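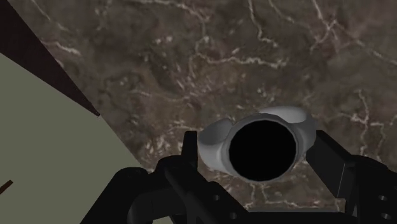
Gripper budget for a small shop, would you buy now or keep simulating?

marblehead_mo
Posted 4/27/24

Hi everybody, long-time reader, and I finally have a question of my own (sorry in advance, I do go on a bit). I have $3,000 set aside for our first gripper and everything that goes with it. We handle odd-shaped parts, lots of curves and openings, hardly a flat side on any of them. So far all our work has been in simulation, with a two-finger gripper, and I've grown pretty fond of it. The two quotes I have are Tisard at $2,000 and Plivance at $1,141, both before mounting hardware. The Tisard has the longer stroke and the nicer manual. My heart says Tisard, my wallet says otherwise. What would you all do?

slowfeed
Welcome! I'd go with the Plivance and not lose any sleep over it. You will want that leftover money for fingertips, believe me. We went through a whole drawer of them our first October before we settled on a shape we liked, and every set cost something. Then there are cables, and the bracket you forgot, and the other bracket.

tallgrass_automation
I'm going to disagree with slowfeed, kindly, as we've been doing on this board for years now. If your parts bulge out at the sides, stroke is the very thing you don't want to skimp on. You can make new fingertips in an afternoon but you can't make the jaws open any wider. Measure your widest part, add some room for sloppy placement, and let that number pick for you.

slowfeed
Fair enough on stroke! But a first gripper gets banged into things, and I'd sooner bang up the cheap one.

kettle_and_cog
Can I put in a word for buying neither one yet? Simulation is lovely for checking reach and clearance, and I'd squeeze everything out of it first. Load the finger geometry from both makers and run your worst part through each. Bandonine sat on our wish list for ages until we did that, and the fingers were too thick to get in beside our fixture. Saved us a return.

marblehead_mo
Oh, that's a good thought, I've only been using the stock model. Does friction carry over at all, in your experience?

kettle_and_cog
Not well enough for me to spend money on. Ask for a loaner for that part. Bošković lent us a set of pads once and were very nice about it.

tallgrass_automation
Seconding the loaner. Ask Tisard too, and ask what shipping costs both ways before you say yes.

marblehead_mo
Thank you all so much! I'll measure the wide ones on Monday and write to both of them.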